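Clurketell Recycling Group is looking for Sorting Table Helpers (part time, paid)

Place: Savska building, ground floor
Hours: 9 per week, mornings or afternoons
Start: March
Contact: Lindsay Ruawai

We are a small group which collects empty drink containers from offices, cafes and sports clubs, sorts them by material and sends them further for recycling. For our next collection period we need several helpers for the sorting table. The work is simple to learn, but it must be done with attention, and we would like to find persons who enjoy to do a small task properly.

What you will do

You take the containers from the table one at a time and put each in the correct bin. We use three gray felt bins standing side by side, with the signs BOTTLE, PLASTIC and CAN. Water bottles of clear plastic go to PLASTIC, also when they are crumpled. Soda cans go to CAN, whether they are crushed or whole. Glass goes to BOTTLE. 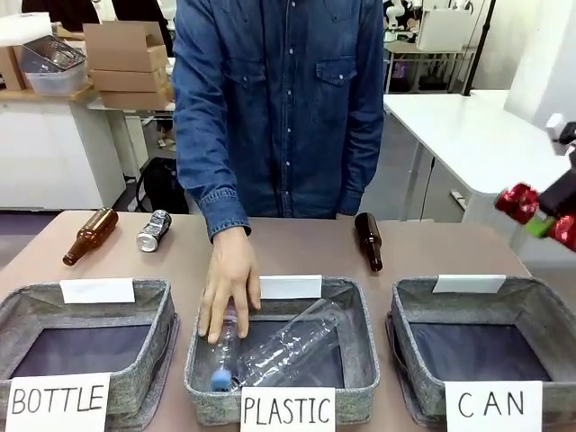 Do I need to know about recycling before I apply?
Previous knowledge is not necessary. On the first day Tomás Phelan goes through the materials with every new helper, and you can ask him the same thing as many times as you need.

The word BOTTLE gives some confusion in the beginning, and we are aware of this. A plastic bottle is also a bottle, of course. At our table, however, the sign BOTTLE is only for glass, and everything of plastic goes one bin further. After the first morning most helpers do not think about it anymore.

Other duties are to empty the bins when they become full, to wipe the table at the end of the shift, and to write the number of full bags in the notebook. A full bag should not weigh more than 25 pounds. If it is heavier, please start a new one.

What we ask from you

You are 18 years or older.
You can stand at a table during the shift, with pauses. A high stool is available on request.
You can come on time, and you tell us early when you cannot come.
You can read short signs in English. It is not required to speak it perfectly. Several of us learned it as adults.

Clothes can be your own. Long sleeves are practical and closed shoes are required. Work gloves are given to everyone who wants them, in three sizes. 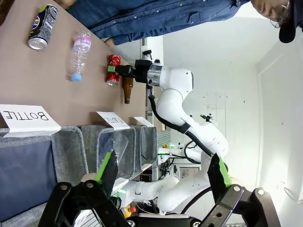 Nwosu, who read the draft of this advertisement, asked us to add that cans often have a little soda left in them, and that a person who cannot tolerate sticky fingers should take the gloves from the first minute. We agree with this remark. There is a sink in the corridor, with soap and paper towels.

Our partner Hulluvero receives the sorted bags. They send back a bag if they find glass among the plastic, and then we must sort it again. For this reason we prefer that you work slowly and correctly. There is no target for speed, and your pay does not depend on how many containers you have sorted.

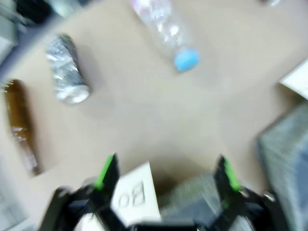 If you are not certain about a container, leave it on the table and ask at the end of the shift. Brown bottles are a good case for this, as they can be glass or plastic, and you feel the difference best in the hand. Lids can stay on the plastic bottles.

How to apply

Write a short letter to Lindsay Ruawai, or bring it to the desk at Savska. Please mention your name, a phone number, the hours which suit you, and some lines on why you are interested. A resume is welcome but not obligatory. Applications should reach us by 19/11/2024. All applicants will receive an answer, also those whom we cannot invite this time.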